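I moved my mother out of her house of 53 years in December. A few people asked how we got through the paperwork and the stuff, so I'm writing it down in one thread. Long. Mute me if you need to.

Background: four-bedroom house on the edge of Skernutham. One attic, one cellar, a garage that hadn't held a car since I was in high school. She was going to a two-room apartment with one closet and a storage locker.

First thing we did was measure the new place. Walls, windows, door widths, the turn in the hallway. I drew it on graph paper and cut out paper furniture to scale. My mother moved the pieces around herself at the kitchen table for most of an evening.

The paper settled the couch argument. It didn't fit. She could see that it didn't fit, and I never had to say it.

Second thing was paper of the other kind. Before anybody touched a dish we went looking for the deed, the insurance, the pension letters, my father's discharge papers and her birth certificate. The birth certificate was in a cookbook.

One accordion file, labeled by hand. It rode in my car the whole time and never went on the truck. If you only copy one thing from this thread, copy that.

We called three movers. Two gave a price over the phone without asking about stairs. Kellano sent a man out who opened every closet and wrote things down. They were the most expensive of the three and we took them anyway.

His list came to 159 boxes. My mother said that was ridiculous and she didn't own that much. We cut it by a lot in the end, but he was right about what was in the house on the day he walked through.

Order of rooms: cellar, garage, attic, spare rooms, then the rooms she lived in. Start where she hasn't been in years. There are fewer decisions in a box of paint cans than in a nightstand.

I gave us 7 weekends. We used all of them plus some weeknights. If your parent still lives in the house while you do it, plan short days. She was good until lunch. After lunch everything was a keep.

We used colored tape. Green for going with her, blue for family, yellow for sale, nothing for trash. My brother-in-law is colorblind and put the blue things with the green things for a whole Sunday. Write the word on the tape too.

Photos took the longest. We quit sorting them by year and sorted by which side of the family. Anything with no person in it and no place we knew went out. Slides went to my cousin, who has the patience. 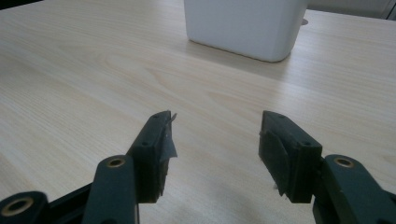 Small stuff is what slows you down in the kitchen. Keys, buttons, screws, the caps that go on chair legs, a battery that may or may not be dead. We had one rule, which was that loose bits went straight into something with sides and didn't get set down next to it. A white plastic container on the table does the job fine, and you still end up with some little gray thing lying beside it that missed. Go around the table one more time before you quit for the night.

Keys, by the way. We had a coffee can of them. I tried each one in every lock in the house, including the shed and the piano bench. The ones that opened nothing went to the scrap bin. It took an hour and a half and I would do it again, because one of them was for the safe deposit box.

Dishes. She had three full sets and had eaten off the everyday one since 1980-something. She kept the everyday one. I offered the good china to the whole family in one group message with a deadline. One niece wanted it. The third set went to the church hall.

The deadline matters. "Let me know if you want anything" gets you no answers until the truck is in the driveway. "Tell me by Friday or it goes" gets you answers.

When two people wanted the same thing, my mother decided. We didn't vote and we didn't flip a coin. She picked, and she didn't have to explain. There were some feelings over the mantel clock. They've passed, mostly.

For the sale we used an estate dealer, Marcus Haverford. He charges a percentage and he wants the family out of the house on sale day. I thought that was rude until I drove past at ten in the morning and saw a stranger carrying my old desk lamp down the steps. He had a point.

What sold: hand tools, cast iron pans, costume jewelry, Christmas decorations, the chest freezer. What didn't: the dining room set, the encyclopedias, the organ, every piece of brown furniture over waist height.

We could not give the organ away. I called two schools, a church and a theater group. In the end I paid a hauler to take it. I'd make that call in the first week next time and stop hoping.

Hazardous stuff: old paint, weed killer, a can of something with no label. The county drop-off takes it but only on certain mornings, and ours had a line out to the road. Look up the schedule before you set your moving date.

Utilities. Don't shut off the power on moving day. You'll want lights and a vacuum for at least another week. Do move the phone early. My mother's number followed her, and it took four calls and one very helpful person named Wing-sze Ko at the phone company, who stayed on until it rang in the new kitchen.

Mail forwarding works for letters. It did nothing for the pharmacy. Call the pharmacy yourself, and call them again the next week.

Her new building is called Preveris Court. The manager asked us to book the elevator, 2 hours, no exceptions. Ask about this. Kellano's crew got it done in the window but only because the bed and the dresser were first off the truck.

Set up the bedroom first. Bed made, lamp plugged in, clock set, robe on the hook. Then the bathroom. The kitchen can wait, and you can eat sandwiches off paper towels.

We hung her pictures the same evening, in the same arrangement as the old hallway. I had taken a photo of that wall before we took them down and I marked the backs with numbers. She walked in and straightened one of them and sat down.

She kept back one box that she wouldn't let anybody open or label. It went in the closet and it's still there. I haven't asked.

The locker was a mistake, or at least the size of it was. We filled it because it was there. I've been down twice since to bring things out, and both times they went to the donation place.

Things I'd do differently: start in spring, rent a dumpster for the garage, hire out the cleaning, and take more time off work. I used evenings for phone calls and most of those offices close at five.

Things I'd do the same: graph paper, accordion file, family deadline, lunch at noon every day no matter what was half done.

The house went to a couple named Tshabalala with a new baby. They asked if the pear tree gives fruit. My mother wrote them two pages about the pear tree.

A few of you asked for the room-by-room checklist. It's four pages and some of it is crossed out. I'll type it up this week and add it to the end of this thread.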